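Simulated gripper keeps shoving the cup before it closes on it

Posted in: Home builds > Arms and grippers

Lewis Rennie
I'm building a two-finger arm in the garage and, having already spent $1,699 on it, I've been told by my household to crash it on a screen first. Fair enough. So the gripper now lives in Leckie, the little simulator that comes with the Pindari controller, and its job is to pick up an off-white cup with a peg lying in it.

It gets down over the cup nicely, one finger each side, open. Then it closes, the left finger arrives first, and the cup goes for a walk. The peg usually comes along. I've run it 139 times and I'm starting to take it personally. The view below is before the close, looking down from the gripper.
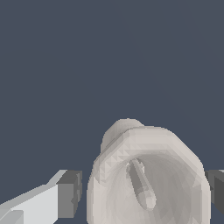
2 replies, oldest first

Drumwood
Buy better motors. The cheap ones are all like this.

(Edit: OK, I missed that it's a simulation. Still, buy better motors.)

Fiona Gillies
Simulated motors are the one part of this hobby he can get for free, so let's leave those alone.

Lewis, two things. Your fingers look pretty blocky at the tips, and the cup is all flat facets. If the collision shape is as coarse as the one being drawn, you're squeezing a lumpy polygon with two bricks, and first touch may well be on a corner. Turn on the collision overlay and look. Mine turned out to be a plain box, much bigger than the cup inside it, and I'd spent most of December blaming friction.

Second, check whether both fingers run off one command or two. If it's two, each one charges in without caring what the other is up to. Tie them together, slow the last bit of the close way down, and let the wrist give a little sideways so the gripper centers itself on the cup.

I'd also take the peg out until the cup behaves. You can have your heart broken by one object at a time.

Lewis Rennie
Two commands. Of course it was two commands. Tied them together and the cup stays put through the close. It now slips out on the lift, so I'm off to look at the overlay.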